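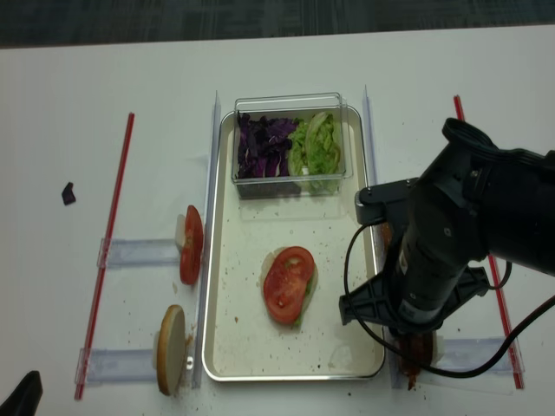
Robotics Club: the sandwich job

The club at Dristutcombe has spent most of this term on one task, which is getting a robot arm to put a sandwich together. The arm works over a sheet pan tray. The ingredients wait in fixed places next to it, and the arm has to pick each one up and set it down on the stack in the right order.

The task came from the Gremeck student challenge, which changes its theme every year. Last year it was sorting mail. This year it is food assembly, and teams choose what they want to make. We picked a sandwich with a patty, tomato, lettuce and purple cabbage. A run is scored out of 75, with points for each layer that ends up where it should, and there is a limit of 60 minutes at the table for setup and all attempts together.

How the table is set up

The first thing the group learned is that a slice of tomato lying flat is very hard for a gripper to pick up. It sticks to the surface and there is nothing to get hold of. The bun has the same problem to a lesser degree. So the slices, the bun and the patty now stand on edge in clear plastic holders at the sides of the tray, and the gripper can close on them from above.

The holders went through a lot of versions. The early ones were too tight and tore the tomato. The next ones were too loose and the bun leaned over before the arm got to it. The small white supports were added after that and have stayed in the design. Two clear guide rails hold the tray in position, so it goes back to the same place when it has been taken away for washing.

The shredded cabbage and the lettuce share one clear container at the end of the tray, cabbage on one side and lettuce on the other. They are still the hardest part. A bun half is more or less the same every time, but a pinch of lettuce never is. Sometimes the gripper comes up with far too much and sometimes with one strip. Rules for this year say that greens count if they are on the bread, with no minimum, so we are not worrying about portion size yet.

The software side

Members take turns guiding the arm through the task by hand, and those runs are saved. The program, which the group has named Purkach, is trained on the saved runs. By the end of March we had 3072 recorded picks, counting bad ones that were later thrown out. Newer members have been doing most of the sorting and labeling, and it is a good way in for anyone who has not programmed before.

Bread and tomato are going well. The patty is less reliable. It leaves grease and sauce on the holder and on the fingers of the gripper, and after a few runs the next item tends to slip. We now wipe everything down between attempts, and the time for that has to come out of our total.

What comes next

There will be an open session on 21st April in the Gondal workshop. Members will run the full sequence as many times as the food holds out, and visitors can try guiding the arm for a layer or two. Please do not eat anything from the table. The same slices get picked up and put down many times over an afternoon.

The challenge itself is in July. We can enter 2 teams, and there are still places on the second one. You need to be able to come to practice every week and be willing to slice tomatoes. Thickness matters more than you would expect, and the knife work takes over an hour on a busy day.

We could also use donations of buns, as long as they are round and fairly firm. Day-old is fine. Leave them at the front office marked for the robotics club.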